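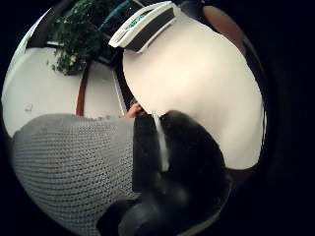

The demon Rallis was bound to library copy 667 of The Feno Ledger, a children's novel in hardcover, and the binding obliged him to answer any reader under the age of thirteen. The terms ran to 2,831 clauses. Clause 6 set his range at one room. Within it he could occupy any object, provided that it had no face. On the evening in question he had a choice between a smooth white thing with a rounded shoulder and the leafy green plant behind it. He chose the plant. It had more moving parts.

Tadia was eleven and read at a rate of one chapter per sitting. At the end of chapter four she asked whether the boy in the story got home to Rirneck.

"Define home," said the plant.

She considered this. "Where his sister is."

Rallis consulted the clauses. He was permitted to lie twice per reader, and he had used one on the matter of his name. The printed ending took up two pages and left the boy at the ferry, with the fare in the wrong coin. The sister was on the far bank.

"Yes," he said.

The second lie was entered at once. By the rules, a false statement about the text had to be corrected in the text, at the cost of the party making it. He spent over 120 years of accrued leave on a new final page. The type did not quite match.

Tadia reached it in July and returned the book one day overdue.

Posted by Lộc Mạc
12/04/2020
6 shares
Search this site Go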